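Reviews > Workshop and Hobby Room > Benches and Tables

News Reviews Buying Guides Forum Search

Rosenthal 2910 white-top workbench

By Otis Park

I have been using the Rosenthal 2910 as my only bench since August. It replaced an old kitchen table that had served for clock repair, radio work and the odd bit of picture framing, and which had a dip in the middle deep enough to send every loose screw to the same place. I bought the Rosenthal with my own money from Darkaser, who had it in stock and delivered it in two boxes. It cost £400 with delivery. The version with a drawer unit was more and I decided against it, for reasons I'll come to.

It is sold as a light-duty bench for repair and assembly work. Anyone wanting to chop mortices or hammer on an anvil should look elsewhere, and the leaflet says so plainly. My heaviest job on it has been a mantel clock in a slate case, which it carried without trouble.

What you get

The bench comes as a top, four steel legs, two long rails, two short rails and a back brace. There is a bag of bolts, a bag of plastic feet and an Allen key. The top is a single piece with a white laminate surface on both faces, so it can be turned over if one side gets ruined. It is 600 mm deep. There is a slightly longer one in the range, the same depth, but my room would not take it.

The legs are painted dark grey. The paint on mine was chipped at the bottom of one leg, low down and towards the wall, and I left it. Darkaser offered to send another leg when I mentioned it, and they answered within a day, so no complaint there.

Putting it together

Assembly took me most of an afternoon on my own. The instructions are drawings only, and most of them are clear. The exception is the back brace. The drawing shows it with the folded edge pointing down, but if you fit it that way two of the holes do not line up. Turned over, everything goes together. I rang the Rosenthal help line and was told the leaflet was for the older brace and that a new one was being printed.

Leave all the bolts loose until the whole frame is standing. Then push it against a wall, get it square and tighten from the bottom upwards. I tightened the legs first, as I would on a shelf unit, and had to slacken the lot again to get the top rails in.

The feet screw in and out for levelling. They have a good amount of travel and a locknut on each, but the locknut takes a spanner that isn't in the bag. An ordinary adjustable one does it. My floor falls away towards the door and I had the front left foot nearly all the way out before the bubble sat in the middle.

A second pair of hands is useful for lifting the top on. It is awkward more than heavy, and the corners are sharp enough to mark a wall. They have marked mine.

The surface

This is the part most people will want to know about. The laminate has a dull finish with a very fine grain to it, which you feel with a fingernail but hardly see. Overhead light doesn't glare off it. I have a lamp on a bracket directly over the middle and can work under it for an evening without squinting, which I could not do on the glass cutting board I used to put down.

It resists most of what I have spilled on it. Clock oil wipes off with a cloth. Tea wipes off if caught the same day. White spirit did nothing to it. Superglue left a mark that came away with a plastic scraper, and solder flux left a faint yellow patch that is still there. I put a hot iron down on it once, briefly, and there is now a brown crescent near the back edge. A silicone mat would have prevented it, and I now have one.

Ink from a marker pen is the worst thing. I tried washing-up liquid, then methylated spirit, and ended up with a grey smear where there had been a black line. Latrice Kasprzak, who runs the evening clock class I go to, has the same bench and uses only a pencil near it. She has had hers for longer than I have had mine and it looks better.

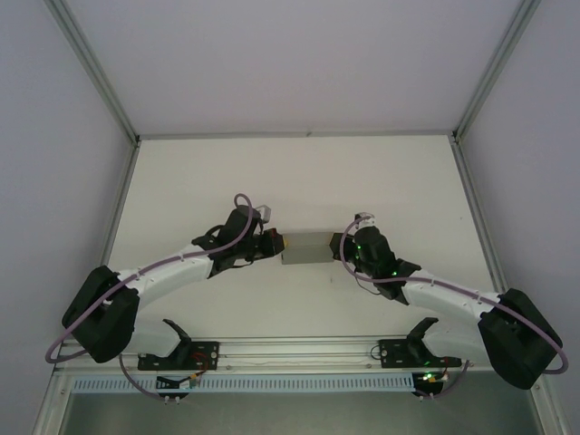
A white top suits small work if the parts you handle are mostly darker than it is. Brass, steel and black plastic all show up at once, and I have spent much less time hunting for screws than I did on the old table. The plain colour helps with boxed parts too, even dull ones: the small matt grey box in the photo is easy to pick out over a flat white surface like that, where on my brown table it would have been one more dark lump. White nylon washers and clear lenses are another matter. For those I put down a sheet of dark blue card, and I keep the card clipped behind the back brace.

Dust shows as well, more than I expected. I wipe the top down before starting anything with open bearings, and again afterwards. If you are the sort of person who likes a bench to look tidy with no effort, choose the beech-effect top, which Rosenthal sell for the same money.

Stiffness and wobble

With the bolts done up properly the bench is firm from side to side. Front to back it is less good. If I lean on the front edge and saw, even with a fine blade, the top moves a little and the lamp shakes. Pushing the bench hard against the wall cures most of it. Fixing it to the wall would cure the rest, and there are holes in the back brace for that purpose, although no screws or plugs are supplied.

For soldering, cleaning, filing small parts and putting movements back together, I don't notice any movement. I clamp a small vice to the front left corner, over the leg, and it stays put. Clamped in the middle of the front edge it made the top flex slightly when I tightened it, so I moved it.

One thing to check before buying a clamp-on vice or lamp: the front rail sits close behind the edge of the top. A clamp with a deep jaw will foul it. My old Kinby lamp would not go on at the front at all. It fits at the side, where the rail is set further back, and after a week I preferred it there.

Storage

There is none on the basic bench. The drawer unit hangs beneath the top on the right and I tried one at the Darkaser shop. The drawers ran well enough, but they took up the space where my knee goes, and I work sitting down. If you stand to work you may well want it.

I bought a set of Pindex trays instead and stood them along the back. They are shallow open trays which stack, and they hold screws, pins, collets and the like without tipping. They cost a good deal less than the drawers. The drawback is that they use up a strip of a bench that is not very deep to begin with. With the trays at the back and a mat at the front there is enough room for one job and no more. I have started putting the trays on a shelf above when I have something large to do.

The gap between the lower rails is the right width for a board if you want a shelf down there. I cut one from an old wardrobe door and it holds my box of spare cases and a toolbox. Rosenthal will sell you a steel shelf to fit, but it was out of stock both times I looked.

Height

The bench comes at a single height, apart from what you can get out of the feet. For me, sitting on an ordinary dining chair, it is slightly too high for fine work with tweezers and about right for soldering. I put a cushion on the chair. Latrice has hers on the same feet and uses an office chair wound up, with a footrest, and that is a better answer. Tall people who like to stand will find it low.

I would have liked an adjustable leg at this price. There are cheaper benches that have one, but those I looked at had thin tops or gaps between boards, and anything with gaps is no use to me.

Guarantee and spares

The frame is guaranteed for 10 years and the top for two. Spare feet, bolts and tops can be ordered separately. I asked Darkaser for the price of a new top in case the brown mark annoyed me too much, and it came out at a little under half the cost of the bench. I will turn the old one over first.

Good points

Smooth, pale surface with little glare
Top can be turned over
Feet have plenty of travel
Spares can be bought singly

Bad points

Drawing for the back brace is wrong
Some movement front to back unless fixed to the wall
Marks from pen and flux are hard to shift
Front rail gets in the way of deep clamps

Would I buy it again?

Yes, with the same top, and I would fix it to the wall on the first day instead of putting it off. It is not cheap for what is a slab on four legs, and somebody handy could make one for less. I didn't want to spend the autumn making a bench. If your work is mainly woodwork, or you need to saw and plane on it, I would save for something heavier. For clocks, radios, cameras, models and sewing machine repairs it does what it is meant to do.

I am still looking for something that will get the marker off. If anyone has managed it on this laminate without dulling the finish, please write in and say what you used.

Contact us | Copyright, all rights reserved | Back to top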